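Este site utiliza cookies para melhorar a sua experiência de navegação. Ao continuar, aceita a nossa política de cookies. Aceitar | Gerir preferências

COMUNICADO DE IMPRENSA

Associação de consumidores Zomden pede provas às marcas que vendem sacos do lixo "amigos do ambiente"

Denstead, maio -- A Zomden, associação independente de consumidores, divulga hoje as conclusões da sua leitura de rótulos de sacos do lixo domésticos e lamenta informar que ficou com mais perguntas do que tinha no início. A palavra "ecológico" aparece em quase tudo. A explicação do que significa aparece muito menos.

Durante 4 meses, a associação pediu a 6 marcas os documentos que sustentam as alegações impressas nas embalagens. A Renaud enviou uma brochura com fotografias de florestas. A Cemlow respondeu que a composição dos seus rolos é "informação comercial sensível", embora a mesma composição sirva de argumento na frente do rótulo. As restantes prometeram uma resposta para breve. A Zomden continua à espera.

A associação não afirma que as alegações sejam falsas. Afirma que, com o que foi enviado, não há maneira de saber. Um saco "degradável" degrada-se em que condições, e em quanto tempo? Um saco com "plástico reciclado" tem quanto plástico reciclado? Num dos rótulos lidos, a percentagem remetia para uma nota de rodapé que não existia.

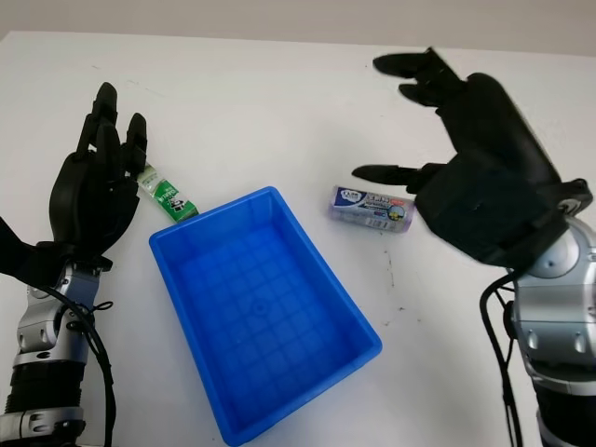
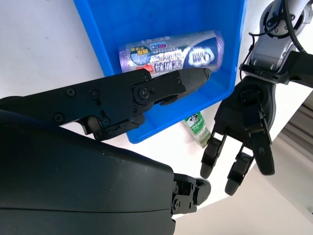
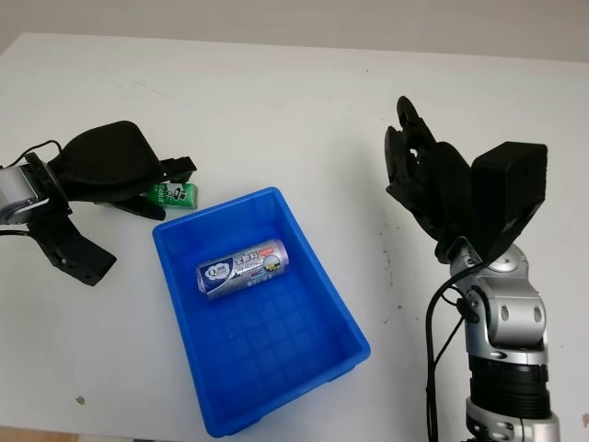

Embalagens cilíndricas sobre uma mesa branca, com tabuleiro azul. Na segunda imagem, um rolo de sacos do lixo com rótulo em caracteres chineses.

O problema do preço é parecido. Os rolos anunciados como "mais verdes" custam em regra mais do que os outros, e o consumidor paga a diferença por confiança. A Zomden perguntou a cerca de 300 associados se sabiam distinguir "biodegradável" de "compostável". A maioria disse que sim, mas as definições que deu a seguir não coincidiam entre si -- nem com as das marcas, que também variam.

O setor anunciou entretanto um selo voluntário, a atribuir pelas próprias empresas aos seus próprios produtos. A Zomden leu o regulamento com atenção e não encontrou nele qualquer ensaio obrigatório nem sanção prevista. Regista a iniciativa, sem grande entusiasmo.

A associação pede três coisas: percentagens legíveis na frente da embalagem, indicação do ensaio em que se baseia cada alegação e publicação integral dos resultados. Uma petição nesse sentido já reuniu 1000 assinaturas e será entregue depois do verão.

As respostas das marcas, incluindo a brochura das florestas, podem ser consultadas na sede da Zomden, em Denstead, durante o horário de expediente. Os pedidos de esclarecimento da imprensa devem ser dirigidos ao gabinete de comunicação da associação.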